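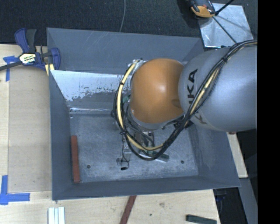 The student robotics club at Calari Technical High School has spent most of this school year on one stubborn job, and in April the whole town will get a chance to see how far it has come. The club is teaching a robot arm to reach into a bin, pick up a block and set it down somewhere else without help from anybody at the keyboard, and it will bring that work to the Arkora Student Automation Challenge, the regional contest held each spring at the Arkora fairgrounds. The arm is a KUKA, orange at the joint and silver-gray along its wide section, with a thick bundle of cables looping down over it, and the bin it reaches into is a big open-topped gray metal one with sloping sides and a floor that has picked up plenty of scratches. Club members call the project Eren, and they talk about it the way other families talk about a dog that is very sweet but slow to learn to sit.

It is a bigger undertaking than it might sound. Anyone can drop a hand into a bin and come up with a block, and most of us learned to do it before we could talk. For the arm, every grab is a small puzzle. A long, narrow block that ends up close to a wall is a particular headache, as the gripper needs room for its fingers and the sloping metal doesn't leave it much. The students have written and rewritten the part of the program that decides which block to go for first, and they have had some lively disagreements along the way over whether to play it safe and take the easy one or to get the hard one out of the way early. The easy-one-first camp won in the end, at least for this year.

The club meets after school in the old print shop at the end of the east wing, and it has grown to 20 members, several of whom had never touched a line of code before last fall. Others came over from the woodworking class next door, and the teachers who run the club say those students have turned out to be some of the most useful people in the room. They are the ones who notice when a table has a wobble in it, who know how hard to tighten a clamp, and who patiently lay down tape in the corners so that everything can go back where it belongs at the start of each session. A bin that has shifted by the width of a pencil can spoil a whole afternoon, as the programmers found out early on and have been reminded of more than once since.

The Arkora contest has several divisions, and Calari has entered the one for picking and placing. Each team is given 6 minutes on the clock and a set of blocks its members have not seen before, and points are awarded for every block that ends up in the target area. Points come off for drops, for knocks against the side of the bin, and for any time a student has to step in and reset things. Teams may use whatever arm their school has, so long as it has passed a safety check in the morning, and there is a separate interview in which the judges ask students to explain the choices they made. Calari's members have been practicing for that part too, taking turns playing the judge, and by all reports they are a good deal tougher on each other than the real judges are likely to be.

To get ready, the club has been running what it calls a long set, which is 100 tries in a row with every result written down in a notebook. The first long set, back in the fall, ended with 61 good picks. The students were a little let down by that at the time, though their teachers were delighted – a full set without a breakdown had been the goal, and the score was gravy. They would rather not say what the number is now, with the contest coming up and other schools reading the paper, but there was a good deal of grinning in the print shop when the question was put to them.

The trouble spots have been the ordinary kind. Shiny metal throws back the overhead lights and confuses the vision program, so the students have worked out a routine for taking a reading of the bare bin before each set. Cables have needed tying and retying so that they follow the arm without snagging on the gripper. There was also a stretch in the winter when the gripper would close perfectly, rise perfectly, and then let go a moment too soon, and it took the better part of two weeks to trace the problem to a single setting that had been typed in wrong. The student who found it got a round of applause and the first slice of pizza.

Money for the season has come from the school, from a chili supper in the cafeteria, and from Uvetti, the packaging company on the north side of town, which also invited the students to spend a morning on its plant floor watching its own machines at work. That visit made quite an impression. Several of the juniors came back asking about summer jobs, and one group went straight to the print shop and changed the path the arm takes on its way out of the bin, having seen how the plant's machines lift straight up before they turn. It cost them a little time on each pick and saved them a great many bumps.

Families and neighbors who would like to see Eren before it goes to Arkora are warmly invited to an open practice in the print shop in the last week of March, starting at 6 in the evening. The students will run a shortened set, answer questions and let younger visitors choose which blocks go into the bin – a job that was wildly popular last year, when the line went out the door and partway down the hall. Visitors are asked to stay behind the yellow line while the arm is moving. Parking is in the east lot, and there will be coffee and lemon bars by the door.

The contest itself is open to the public and free to attend, with the picking and placing division scheduled for the afternoon. The school plans to send a bus for students who want to go along and cheer, and sign-up sheets are in the main office. Anyone in grades nine through twelve who would like to join the club for next year can stop by the print shop any time after the last bell. No experience is needed, and there is always something that wants tightening.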